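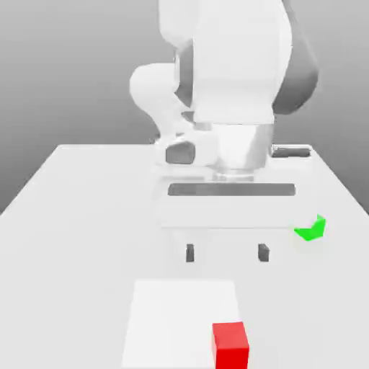 The sim view at the Tresorska open day, arm open over the table, red cube on its pad in front.

Last updated: 07/10/2025

Tresorska open day, review. Typing this on the train home so excuse the state of it.

Went for one thing – the Swati practice package, the simulator plus lessons they sell to shops that want people trained before the real arm shows up. We're maybe a year from buying an arm at our place. I do not want my crew learning on the real one. So, two hours on a stool in front of a screen.

First impressions. Clean. Very clean. White arm, white table, gray behind it, and the only real color is the stuff you're meant to care about. Red cube, little green angular piece off to the right. I liked that more than I expected. The last package I tried (Murudetti, two years back) gave you a whole factory with pipes and signs and a forklift, and I spent half the session looking for the part.

Kristine Lumbao ran the demo. Good presenter, quick, doesn't read off slides. She did one pick by hand with the jog keys, then handed over the keyboard and let us make a mess. There are 12 lessons in the basic set and we got through three. Lesson two is where it gets useful – you set your own approach height and the thing lets you get it wrong. I drove the fingers straight into the table. Red warning, reset, seven seconds or so lost. Cheap mistake. On a real arm thats a phone call.

Things I didn't like.

White on white. The hand is white and the tabletop is white and the shadows are very soft, so judging how far the fingertips are off the surface is hard by eye. You end up living in the number readout. Kekeli Owusu from the support desk said you can change the table color in settings. Fine, but the default should be something darker.

Camera. From the front view the cube sits way down at the bottom, close to you, and the arm is back over the middle. Depth is a guess. Second view helps but its three menus deep. Should be one key.

Sound – there isn't any. Didn't think I'd miss it. Did.

Manual is 60 pages, printed, spiral bound, decent. Index is bad. "Gripper" sends you to a page about licensing.

Price. $396 per seat for the year, $331 if you take five or more. No trial, which I complained about and got a shrug. Clive Hulme (other shop, sat next to me, same boat) reckons its high for something this plain. I go back and forth. The plainness is why my newest guy could use it on day one. But at that price I'd want a conveyor lesson in the basic set and you have to pay extra for that.

The visit itself: parking terrible, coffee OK, started late. Bring a jacket, the demo room is cold. Next one is in May at the Drultdale site, bigger room supposedly. If you go, get a seat near the front and ask to try lesson two yourself insted of watching.

Would I buy? Two seats, yes. Five, not until they fix the camera thing.

Four out of five. Three and a half if the default table stays white.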